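Stalline Loop with an older dog, where to park?

Skye Gillies
Hi all! We're coming to Greltuvbridge in November with our 13-year-old lab mix (sweet as pie, slow as molasses) and would love to walk the Stalline Loop. Is the Forsyth lot the best place to start, and does she need to be leashed the whole way?

Agnes Swanson
Oh, you'll love it! Yes, start at Forsyth, and get there before 11 if you can, as it fills up fast. Leash her for the first two miles, past the horse pasture. After that ours trots along beside us, and we've never been told otherwise.

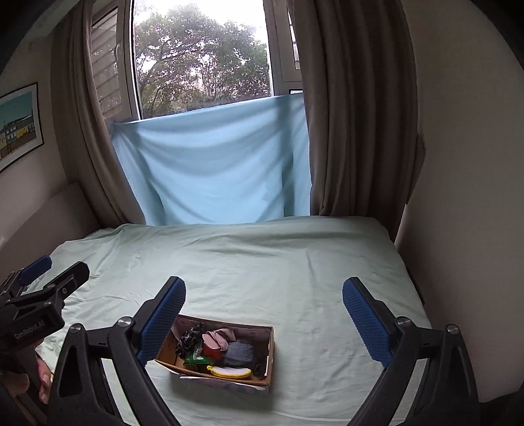

Pack for mud, whatever the forecast says, and bring more water than you think she'll drink. I keep all our little odds and ends together, and an open cardboard box like mine on the bed does the job just fine, so you needn't go out and buy anything fancy. Towels go in a separate bag!

Grekska
Forsyth lot is OK. Signs say leash on the whole loop last I looked, so check the board.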